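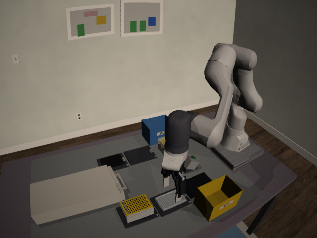 Notebook | Entries | Stock list | Search

April, Larasati Menon

Mukwood glue joints, second batch. Cut four strips from the same board and planed them to matching thickness. Two glued with Cutero, two with the hide glue Eilidh mixed. Clamped overnight, then hung weights from the free end in steps up to 1000 g.

Both Cutero joints held at full load. One hide glue joint crept at the last step and opened along the end grain. The other held, but the line is thick on one side and I don't trust it.

Clamp pressure was set by feel, so the comparison is weak. Marwa wants the next batch done with the torque driver. Sheldon has it at Seneviratne until he finishes the drawer fronts.

Offcuts are labeled and on the drying rack. Do not plane them yet.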